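June 18, 2026

Sourdough shelf, continued. I fed both jars at 8 this morning and then forgot to write it down until lunch, so take the hour with a pinch of salt (and there is plenty of salt in this notebook already). The Werance rye starter is still the happier of the two. It had domed nicely by the time I got my coat off, and it smelled like green apples, which always cheers me up! The Rillo white is sulking – flat on top, a bit of gray liquid, and a smell closer to nail polish than I would like. I poured off the liquid, gave it a larger feed than usual and moved it to the warmer end of the shelf.

Test loaf from the Barbu flour came out yesterday evening. Dough weight 652 grams, 33 minutes in the oven with the lid off for the last part. The crust is lovely, thin and crackly, but the crumb is tighter than the one we baked in March and I keep going back and forth over whether I rushed the second rise or whether this sack simply drinks more water. I suspect the sack. Next time I'll hold back nothing from the water and let it sit overnight in the cold.

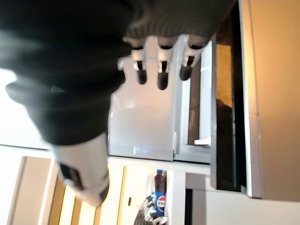

If anyone wants to try the same dough before I get back to it, please use the lined basket and flour it more than feels sensible. Mine stuck along one side and I lost a good strip of skin off the loaf getting it out. The leftover half is in the bread tin, wrapped, and makes very decent toast.

Still to do: order more rye, label the new Jisness jar, and wash the lids.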